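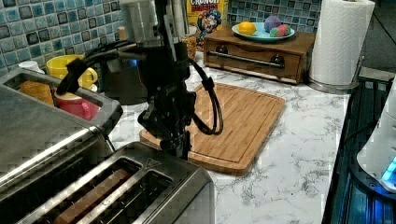 My sourdough starter turned 30 days old this month, which makes it my longest-running project of the year. Keir gave me a jar of his in October and told me to feed it every morning at seven. I feed it when I remember. It smells of nail varnish on Mondays-to-Fridays and pears at the weekend.

The first loaf took 200 grams of the stuff and came out flat enough to post -- Vesna ate two slices and asked for crackers. I'm trying rye next.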